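Yard Notes > Muck and Manure > Building a three-bay heap

How to build and run a three-bay muck heap

If you keep three or four horses on a few acres you'll be moving a barrow of muck every morning of the year, and where you tip it matters. One big pile against a hedge spreads, goes slimy at the bottom and stays cold on the outside, so you end up with a lot of half-rotted straw and no compost. Three bays side by side take up less ground and give you something you can spread or sell.

We built ours at the Jivcombe yard two winters ago with Rodrigo Baptista, who did the post holes, and have changed a few things since. What follows is how we'd do it if we were starting again.

Choosing the spot

Pick level ground that a tractor can reach in wet weather. Walk the route in November if you can, when you'll find out which gateways go soft. Keep well away from ditches, streams and wells, and check the current rules on distances where you live before you dig anything. Keep it downwind of the house and the neighbours as well. Ours is on the north side of the hay barn, 62 paces from the stable doors, and on a bad morning that feels far enough with a full barrow.

A slight fall to one side helps, provided the run-off goes somewhere that can deal with it. Don't build in a hollow. We tried a temporary heap in one and spent the spring forking out soup.

What you need

Eight posts, the thickest you can handle
Heavy boards or old railway sleepers for the sides and back
Loose boards for the front, to slot in and out
Coach bolts and washers
Hardcore or a concrete base
A cover for each bay
A long-stemmed compost thermometer
A four-tine fork and a wide shovel

If you use reclaimed sleepers, find out what they were treated with. Some of the old ones shouldn't go anywhere near compost that's going on vegetables.

Building the bays

1. Mark out three squares in a row. Ours are two metres each way. Smaller than a metre and a half and the heap won't hold its heat through the winter.

2. Dig out the turf and the top few inches of soil across the whole area and stack it for later. Put down hardcore and tamp it hard. If you'll be turning with a loader, lay concrete, as a bucket will pull hardcore up with every scoop.

3. Set four posts along the back line and four along the front. Sink them at least 50 centimetres, further in light soil. The muck leans on them all year.

4. Bolt the back and side boards to the inside faces of the posts, so the weight pushes the boards on to the posts. Leave a finger's width between boards to let air in.

5. Fix a pair of upright battens on each front post to make a slot. The loose boards drop into it. Add them one at a time as the bay fills and take them all out when you want to get in with the tractor. 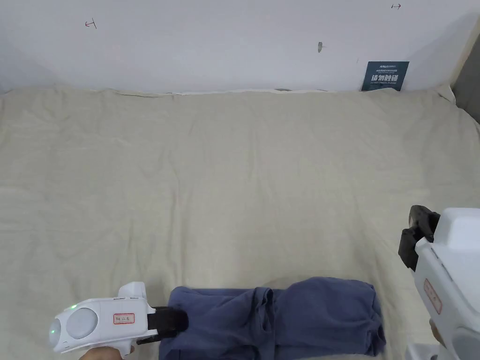 Jivcombe Smallholders, Muck and Composting Group

Filling the first bay

Start with a forkful or two of coarse stuff at the bottom, such as hedge trimmings or old stalks. Tip the daily muck on top and spread it level. Don't leave it in a cone, because rain runs off the sides and the middle dries out.

What bedding you use makes a big difference. Straw rots down quickly but takes up a lot of room. Wood shavings are slow and want more dung and more time. If you're on shavings, skip out carefully and put only the properly soiled bedding on the heap. Jocelyn Boychuk mixes in grass cuttings from her orchard, in thin layers, and her heap heats up faster than ours does. Thick layers of grass go to slime.

Squeeze a handful (gloves on). It should feel like a wrung-out cloth. If water runs out between your fingers, fork in some dry straw and put the cover on. If it crumbles, take the cover off the next time it rains, or use a hose.

When the bay is level with the top board, stop adding to it and start the next one.

Covers

Old tarpaulins do the job for a season and then shred. We now use a heavier woven cover, weighted along the edges with tyres. Tie it at the back so that it folds over from the front and you aren't dragging the whole thing off every morning. Leave a gap at the sides. A heap that's sealed tight will smell.

Turning

Take the temperature in the middle of the full bay, at arm's length in. You want it hot, somewhere between 55 and 65 degrees, for several days together. That kills most weed seeds, docks included, and deals with worm eggs. When it starts to drop, turn it.

Turning means moving the whole lot into the empty bay, with the outside going to the inside. By hand it's a day's work for two people. With a loader it takes less than an hour. We do ours on a Thursday, when Amândio Meireles can spare his tractor. Take the front boards out, take the cover off, work from the front and drop each bucketful from a bit of a height to break it up.

Turn it again after three or four weeks. After that leave it alone. In summer ours is ready four months after the last barrowload went on. Over winter allow six.

Using it

Finished compost is dark and crumbly and smells of soil. If you can still pick out whole droppings, give it longer. We spread ours thinly on the grazing in early spring and keep the horses off until the rain has washed it in and the grass has come away. Florêncio Gouveia takes what's left for his pumpkins, and we bag up a little for the gate.

One warning if you intend to give or sell it to gardeners. Some weedkillers used on hay and grazing pass straight through a horse and stay active in the muck, and they will ruin beans, peas and tomatoes. Ask your hay supplier what the field was sprayed with. If they don't know, fill a few pots with the compost, sow broad beans in them and see whether the leaves come up twisted.

Common problems

Heap stays cold: too small, too dry or too much shavings. Wet it, add fresh dung and turn it.

Strong smell of ammonia: too much dung for the amount of bedding. Mix in straw.

Flies: cover fresh muck with a layer of older stuff from the next bay.

Rats: they come for spilled feed more than for the muck. Sweep up around the bins and don't put kitchen scraps on the heap.

White threads or powder inside: fungus, and quite normal. Don't breathe it in when you're turning. Wear a mask.

Boards bowing out: put an extra post halfway along. We had to do this on the middle bay in the first year.

Comments

Nana Gbeho
We've only got two ponies, would two bays do? There isn't room for three behind the shelter.

Jocelyn Boychuk
Two is fine Nana, you just need a bit of hard standing next to it to turn on to. I managed that way for years.

pt_muckspreader
Paid 334 for new sleepers for the back and sides. Dear, but they haven't moved.

Florêncio Gouveia
The bean test works. Did it last spring with a load from elsewhere and was glad I had.

Nana Gbeho
Thanks both. Will try it with two and see how we get on.

Related pages

Poo-picking a wet paddock
Barrows compared: one wheel or two
Resting and harrowing small fields
Laying hardcore in a gateway
Hay: questions to ask before you buy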